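3.2 Scene capture and reconstruction

Crash reconstruction depends on how well the positions of vehicles and debris are recorded before the road is reopened. In the procedure used by the Furnival road unit, two officers walk the closed carriageway with a laser scanner and set it up at fixed intervals. Each scan is tied to the next by reflective targets placed on the shoulder. We kept this procedure unchanged and added a second pass with the Hirnus software, which aligns the scans without targets.

Scan spacing was set at 20 m on straight road and reduced on curves. Where vehicles had come to rest against each other, extra scans were taken from both sides, as the contact surfaces were otherwise hidden. Tire marks were photographed separately under low-angle light and draped over the point cloud afterward.
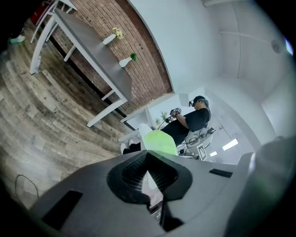
Alignment error was measured against 16 survey points painted on the road before the trial. For each point we took the distance between its surveyed position and its position in the merged cloud. Points that fell under a vehicle were left in the set and marked as occluded. The Drerkix solver was then used to estimate pre-impact speed from crush depth and final rest position, following the method of Hrubý. Its friction value was held constant within a run.

Each collision was simulated 2,000 times with starting speed, heading and braking onset drawn from uniform ranges. Runs in which the order of impacts disagreed with the paint transfer evidence were discarded. The remaining runs gave the speed interval reported for each vehicle. No driver statements were used at this stage, so that the interval could later be compared with them independently.

Figure 2. Gripper mount, green plastic bag and ceiling lights.
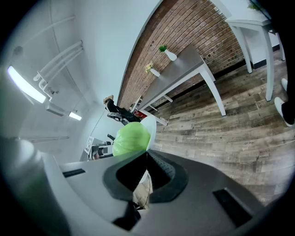
3.3 Sources of error

The largest errors came from wet pavement, which returns few laser points at shallow angles. Parasix filtering removed most stray reflections but also thinned the road edge. We therefore report edge positions from the unfiltered scans.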